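Two-arm demos in simulation: policy learns the right arm but the left one stalls
Posted by Trilok Semwal, December 19, 2021

I'm collecting teleoperated demos in a simulated setup with two arms.
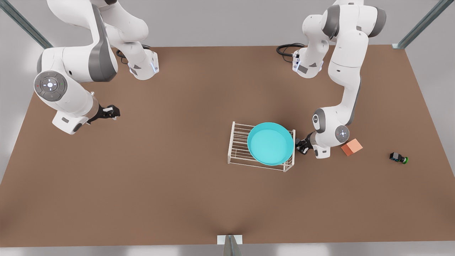
The task is to lift the basin off the dish rack and set it down on the bare part of the table. I drive both arms myself with a pair of hand controllers and save joint positions, gripper commands and one overhead view.

So far I have 67 demos that I would call good. I trained a plain behavior cloning model on them. The right arm does more or less what I did. The left arm goes to the rim of the basin, stops just short of it and stays there with the gripper open. It has done this in all but 2 of my 17 test runs.

Do I need a lot more demos, or is something wrong with the ones I have? I use the Trellach recorder with default settings, if that matters. The basin starts in a slightly different spot each time but the cube and the rack don't move.

Uliana Stetsiuk

Look at your recordings before you make more of them. Stopping just short of contact usually means you stopped there too. When people drive two arms at once they tend to bring one into place, park it, and then look over at the other one. Every frame of that wait gets saved as "at the rim, do nothing", and the model has no memory to tell it how long it has been waiting.

Plot the left gripper command and the left joint speeds for a few demos. If you see a long flat stretch before the close, trim it. I cut any stretch where both arms are still, and keep just a few frames of it so the close doesn't come out of nowhere. Don't cut frames where one arm is still and the other is moving. You need those.

Then record a new batch where you close the left gripper as soon as it gets to the rim. Go slower on the approach if you have to, but keep moving. I would also vary where the left arm starts. If it always starts in the same pose, the model never sees how to get back after a small miss.

One more thing to check is the view. From overhead it can be hard to tell whether the fingers are beside the rim or over it. A wrist view on each arm helped me more than extra demos did.

Octavio Alarcón

more data. 67 is nothing for two arms

Lalit Nautiyal

Agree with Uliana on the pauses. Also check that the recorder is saving the commanded gripper value and not the measured one. I don't know Trellach, but in Urkham the default was measured, and once the fingers touch something the measured value stops short of closed. Train on that and you get a weak grip or none at all - it looks a lot like a stall.

Easy test: replay one of your saved demos open loop from the same start state. If the replay can't pick up the basin, the problem is in the saved actions and more training won't fix it.

Trilok Semwal

Replayed five of them. The basin comes up fine in all five, so the actions look OK. The flat stretches are there though, close to two seconds in some demos, always on the left. I'll trim those and retrain before I record anything new. Adding wrist views means redoing the whole set, so that will have to wait.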